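Hand-held gripper loses its position when I pick up long thin things

Posted by Xuân Đàm in Workshop builds

Hello all. In our shared workshop we build a pair of hand-held grippers for recording how to tidy a room. With boxes it is fine. When I take something long, the track jumps to the side. I record up to 3000 frames for one try and must throw away half. Is it the marker cube or my software?

Moturon
Same here with a broom. Bigger markers.

Fulgencio Sarmiento
I had this problem in October, with cubes on both grippers. For me it was the way of holding — the long object came in front of the cube when I turned my wrist. Grip it upright and keep the cube on the outer side. Check also your exposure, mine was too long and the squares had grey edges. After this I lost only a few frames from 1599. 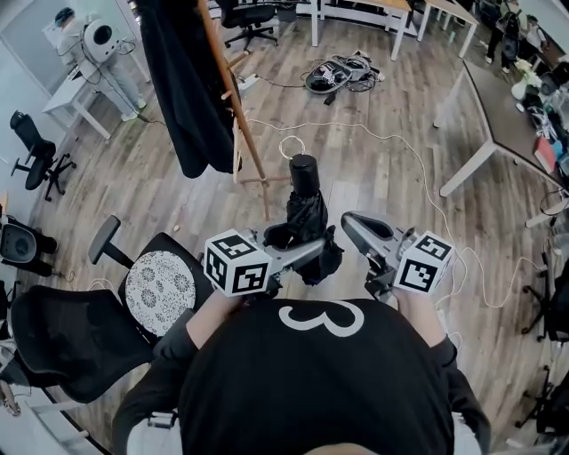

Folded umbrella held upright in the left gripper, right one open.

Try first slowly, without walking. If it still jumps, please post your log and I will look at it in the evening.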